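Drunar Episode Notes: data card

A table of episode-level notes on horror and mystery anthology series, kept as one text file with a small index beside it.

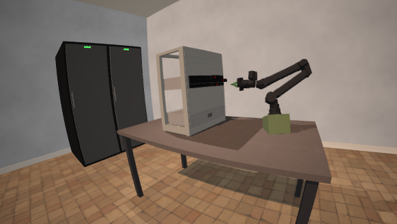
The notes started as a spreadsheet for a viewing group and grew from there. Each row covers one episode and says what kind of story it is, how it is framed, who wrote the source story if there was one, and how it ends. The current release is 2.4, dated Saturday, January 31, 2026. It holds 259 episodes.

What is in the release

episodes.tsv – one row per episode, tab separated, UTF-8
series.tsv – one row per series, joined on series_id
sources.tsv – short stories and novels that episodes were adapted from
CHANGES.txt – what moved between releases

Columns in episodes.tsv

episode_id: a short code that never changes, even if the title is corrected
series_id: matches series.tsv
title: the title shown on screen, in the original language
title_en: English title, blank if the original is already English
season, number: as broadcast or as listed by the streaming service. Where the two disagree, broadcast wins
runtime_min: whole minutes, credits included
host: yes, no or voice. "Voice" means a narrator who is never seen
frame: none, host segment, framing story or shared object
source_id: matches sources.tsv, blank for original scripts
ending: open, closed, twist or return. See below
notes: free text, up to 2,000 characters

The ending column

This is the column people write to us about. "Twist" is used only when the last scene changes what an earlier scene meant. A character dying at the end is "closed" unless something else is going on. "Return" is for stories that finish where they began, usually with a new victim in the same house or job. If a story fits both twist and return, it is marked twist and the notes say so.

Two people mark each ending separately. Valdir Lins and Muireann Coughlan did all of the marking for this release. They disagreed on 137 endings in the first pass, most of them open against twist. Those rows were watched again and settled by talking them over. The first-pass marks are not included in the download.

How series were picked

A series is in if every episode tells its own story with its own cast. Series that change story once a season are out, which leaves out a lot of well-known titles. We get asked to add them and the answer is still no – the ending column makes no sense for them.

Skekimum and Loscombe are both complete through their second seasons. Tamura is missing its two holiday specials, which we have not been able to see in full. Feature-length anthology films are not covered.

Known problems

Runtimes for Skekimum were taken from a disc set and run a little shorter than the streaming versions.

The host column is weak for dubbed series. A few narrators were added for the dub only, and these are marked "voice" when they should be "no". Fixes are planned.

Some source stories have been published under more than one title. sources.tsv keeps the earliest one we could find, so search by author if a title does not turn up.

Notes contain full spoilers. There is no spoiler-free version.

Using the notes

You may copy, change and share the tables if you credit Drunar Episode Notes and give the release number. Please don't repost the notes column by itself as reviews. It was written as working shorthand and reads badly that way.

Corrections

Send the episode_id, the column, the value you think is right and where you saw it. One correction per message is easier for us to track. Changes to runtimes and titles go in as they are checked. Changes to endings wait for the next release, planned for November, so that both markers can watch the episode again.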